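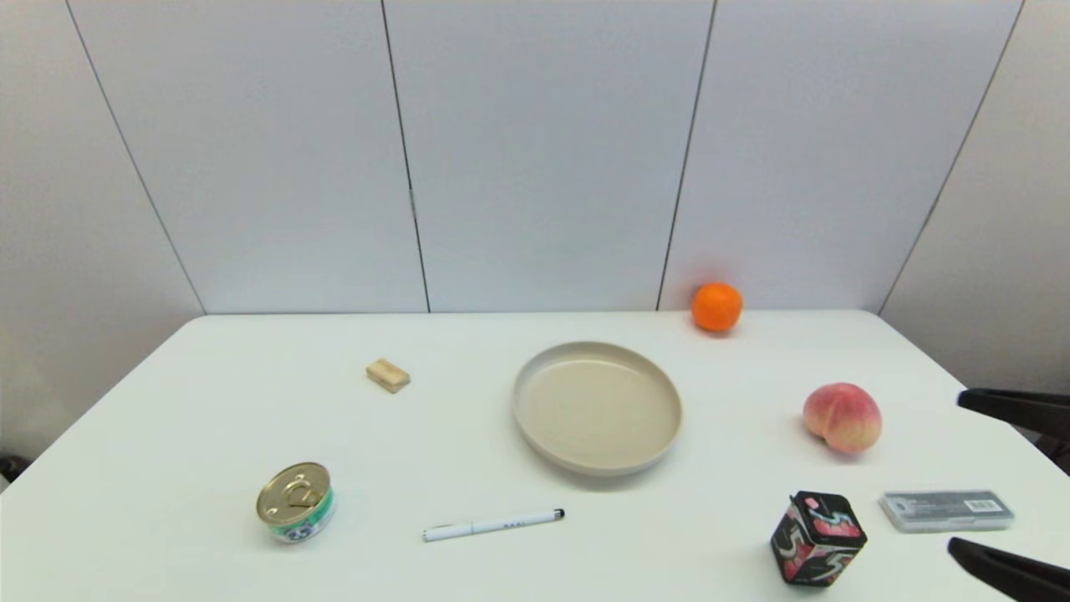

August, 10:40. Citrus peel oil, wash test, second series.

Carried on with the wax question from the Plurkar order. Ásgeirsdóttir wants to know whether warm water alone takes enough off the skin for the peel to go into candied stock, or whether we need the soda step. The first series was no use because I changed the water temperature and the soak time in the same run. Fixed this time at 31 °C, time varied only.

Procedure: fruit weighed dry, soaked, wiped once with lint-free cloth, left on the rack 10 min, weighed again. The rack stays at the far end of the bench, away from the vent. Soak times 5 and 10 min. Small mandarins only; the larger navels have a thicker coat and will get their own series.

Weight change is close to the limit of the small balance. It drifts when the door to the corridor opens, so I have started taping a note on the door while weighing. Zero was checked before every reading. Two readings thrown out for drift, both marked with a cross on the sheet.

Scrape test is more useful than the weights. Thumbnail across the shoulder of the fruit, look for white residue. At 5 min residue still comes up on most of the batch. At 10 min it is thin and patchy, mostly left near the stem end where the cloth does not reach. A soft brush would probably fix that. Raquel Gouveia has one in the ceramics cupboard and says we can keep it.

Smell: no difference I would put my name to.

Soda step, done after lunch with 6 g per liter, same temperature, 5 min. Scrape is clean except at the stem. Skin feels slightly tacky until rinsed a second time — the second rinse has to go on the sheet as its own line or people will skip it. No bleaching of the color seen under the bench lamp.

Cut peel from both groups is now in the first syrup. Jars labeled W (water) and S (soda), lids loose, Rotel shelf, second from the top. Please do not move them to the cold room.

To do:
Repeat the 10 min water soak with the brush.
Ask Plurska which wax their packer uses; the box only says "coated."
Recalibrate the small balance before the navels.
Order more pH strips, down to the last tube.

16:15. Syrup in jar S slightly cloudy, jar W clear. Could be soda carried over from a poor second rinse. Check both again in the morning before topping up.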